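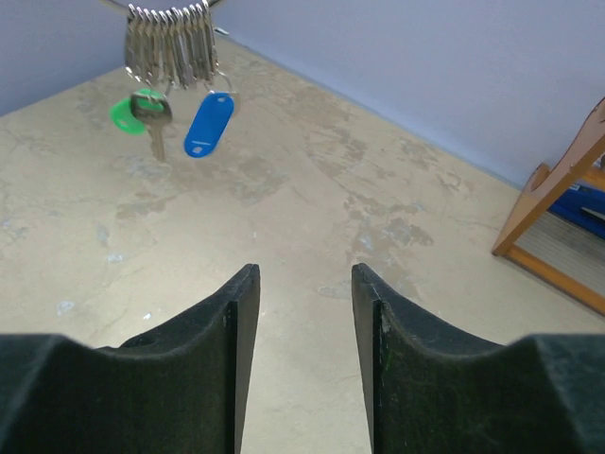

TORNOV, May 2020 - The key office at Pandholm looks after the keys to storage units, plant rooms and mailboxes in the rental buildings the firm manages. The register lists 1,646 keys for 905 locks. The supervisor of the office, who has run it since the paper card system was dropped, agreed to go through how the keys are grouped, tagged and hung.

The first subject was grouping. Keys that are always requested together go on one ring, and everything else is stored singly. "People assume we sort by building," the supervisor said. "We sort by the job. If a meter reader needs four doors, those four keys travel together, even if the doors are on different streets."

There are 123 working rings in circulation. Each has a number, and the number appears on the tag and in the register. No address is written on either the tag or the key. A ring found in a parking lot should tell the finder where to return it and nothing else.

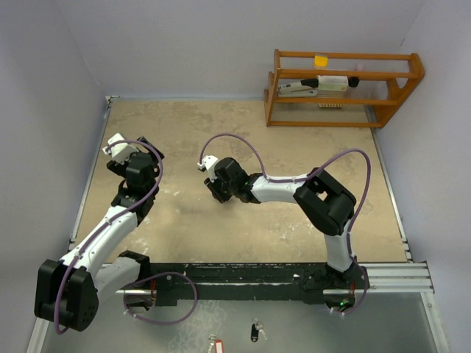 Tag color shows the class of access. Green is for shared areas and red is for rooms with electrical or gas equipment. The office tried five colors at one time and went back to fewer. "Under a weak bulb, orange and red are the same color. Blue and black are the same color. We had a ring sit in the wrong cabinet for most of a month."

Tags are plastic, with a hole at one end. The supervisor prefers a rounded shape, because square corners catch in pockets and crack. Paper inserts are written in pencil. Ink from ordinary pens fades in a glove box in one summer, and the permanent markers the office tested came off on contact with lubricant.

The conversation moved on to hardware. Most loss, in the supervisor's account, comes from the connectors.

"A key doesn't fall off by itself. The ring opens, or the hook opens, or somebody took it apart to lend one key and put it back badly." 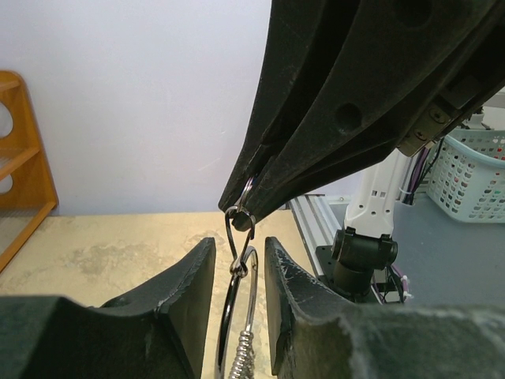
Split rings are replaced on a schedule. A ring that has been pried open with a screwdriver never closes fully, and the gap can be felt with a fingernail. Hooks get the same check. The type shown here, thin wire bent into something like a long S, hangs from a small split ring and catches the top of a large polished hoop, so any load on the hoop goes through that one narrow loop. "The hoop will outlast all of us. I look at the wire." For rings that leave the building, the office has moved to hooks from Vasconcelos with a closed gate, and open hooks are used for storage only.

Asked about coiled extensions, the supervisor was less certain. They are useful where the lock is low and the ring is worn at the belt. They also snag, and a coil that has been stretched past its limit does not return to length. The office issues them on request.

Ring weight is a separate problem. A heavy bunch hanging from a key in an ignition or a cylinder lock puts a steady side load on it. The office limits cylinder rings to what can be lifted comfortably on one finger, a rule the supervisor admits is "not a measurement."
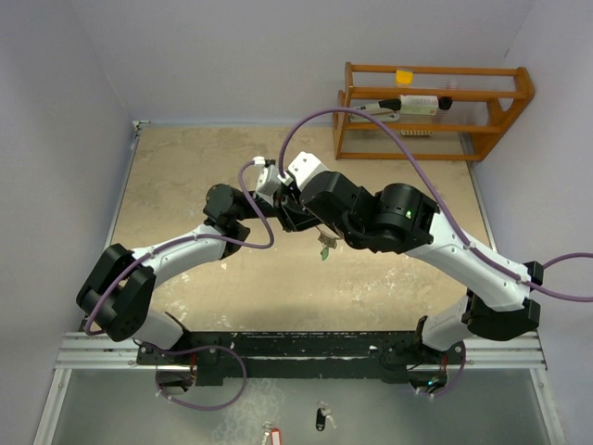
Returns are checked at the counter by 2 people. One reads the tag number aloud and the other finds the line in the register, then they compare the keys on the ring with the list. Missing keys are written up before the ring is hung, never after. Worn keys are set aside at the same time. The sign to look for is a shoulder that has gone shiny and round, and a new copy is cut from the code card. "Never cut from the worn key. You just copy the wear."

The next job is the padlock keys, many of which came over from a previous manager with no code cards at all. The supervisor expects to replace the locks.

Property > Building Services > Keys and Locks > Interviews
May 2020 | By Stitside staff
Last updated: 2020-07-21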